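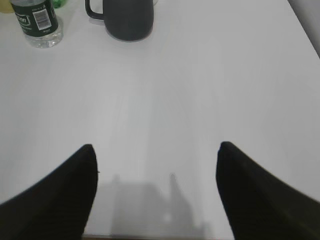 Re: [drultholm-home] White tables: regrets?

Hi all,

I've been reading this thread all week and meaning to jump in, and then the message below landed on Thursday while I was wiping down the table in question, so I guess that's my cue. I'm going to answer in pieces because there were a lot of questions packed in there!

> We're down to two choices for the new table at our place. One is
> oak, the other is that smooth white one from Grondau that a few
> of you on this list have mentioned. It'd be used for everything:
> breakfast, homework, sorting laundry, my sewing on weekends.

We have the white one, bought from the Grondau outlet out past Unadstead, and ours gets pretty much the same treatment minus the sewing. (I glue things. It's worse.) I paid 300 dollars for it, which included the legs but not delivery, and two of us got it home in the back of a wagon with the hatch tied down and a beach towel flapping off the end of it.

> My first question is whether it looks dirty all the time. My
> sister-in-law has white kitchen counters and she's forever
> wiping them.

Crumbs, yes. Toast crumbs look like gravel on it. But smears and water rings are a lot less noticeable than I was afraid of, and I think that's down to the faint gray streaks. It isn't a dead flat white. The streaks on ours go front to back, and you kind of stop noticing them after the first week, but they do break things up. If the one you saw in the store was pure white with nothing in it at all, it may be a different top, so I'd ask.

What does show is shadow. Anything you hold over it throws a soft gray blob, and for the first month I kept trying to wipe those off. I still fall for it in the evening sometimes.

> Second, is it shiny? I get headaches from glare and our table
> would be near a window.

Depends where you sit. From one side it's nearly matte and from the other it has a gloss to it, and the gray goes lighter. I'd call it medium. We turned ours a quarter turn so the short end faces the window and that did it for me, but I don't get the headaches, so please go sit at one for a while before you buy. The café at Giáp has white tops that feel pretty similar, and they don't mind if you nurse one coffee for 30 minutes. Ask me how I know.

> Third, and this is the one I'd love real answers on. How do you
> all keep a big table clear? We had a bigger one at our last
> place and it was a landing strip for junk within days.

OK, this is where I have opinions. I've tried a tray, I've tried a basket, I've tried a rule that everything goes back to its room before supper. The tray filled up and became a second, smaller messy table. The basket lasted 2 days before it turned into the place where mail goes to die. The supper rule was fine on the nights I had the energy to enforce it, so, not many.

What we do now is the back row. Everything that's out gets shoved to the far edge of the table, in a line, and the near part stays free for whatever's going on. It isn't tidy in the magazine sense – the row is a bit crooked and it changes all day long – but you can sit down and start something without doing ten minutes of clearing first, and that was my whole problem before.
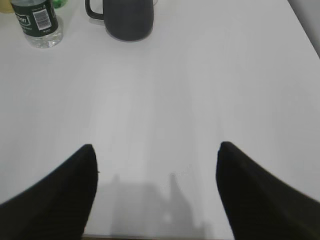
The back row has only one real rule at our house, and it's that water lives on the left. I'm right-handed, and so is everybody else here, and I got tired of elbows. You reach for scissors with your right hand and the bottle is nowhere near it. The one with the dark green label is a good example of what I mean, pushed up to the far edge with the yellow thing on one side of it and the green see-through thing on the other, and a whole lot of table left over in front. I also like a plain clear bottle for this because you can tell from across the room if it needs filling. Some folks peel the label off when they're going to keep reusing one. I leave it on, barcode and all, so I can tell mine from the others, and anyway a half-peeled label leaves gunk that finds its way onto the tabletop.

Speaking of gunk, that's my one real complaint about the finish. It's smooth enough that glue and tape residue wipe off if you catch them the same day, but if you let it sit you're in for some rubbing. Dish soap on a damp cloth, then a dry one after. I don't use anything gritty. I did once, early on, and there's a dull patch by my chair that I'm going to be looking at for the rest of my life.

> Last thing, does anyone use a cloth or a mat on theirs? I hate to
> cover it but I'm nervous about the sewing machine.

I'd put a mat under the machine, sure, but one you can roll up. We had a tablecloth on ours for the first winter and it drove me nuts – it slid every time somebody pushed something to the back, so the row would creep over the edge along with it. We lost a mug that way. For the sewing I'd look at one of those rubbery kitchen drawer liners cut to size. I got a roll for 5 dollars at the hardware store in Drultholm and it's held up fine under my vise.

If you want to come look at ours before you decide, write me off list. Weekday mornings are best. I can't promise it'll be clean, but the front half will be clear.

One question back to the rest of you while I'm here: has anyone replaced the screws on the Grondau legs? Mine work themselves loose every couple of months and I'm tired of crawling under there with the little wrench. I was thinking of lock washers but I don't know if there's enough thread for them.

Thanks, all!

--
To leave the list, send a blank message with "unsubscribe" in the subject line.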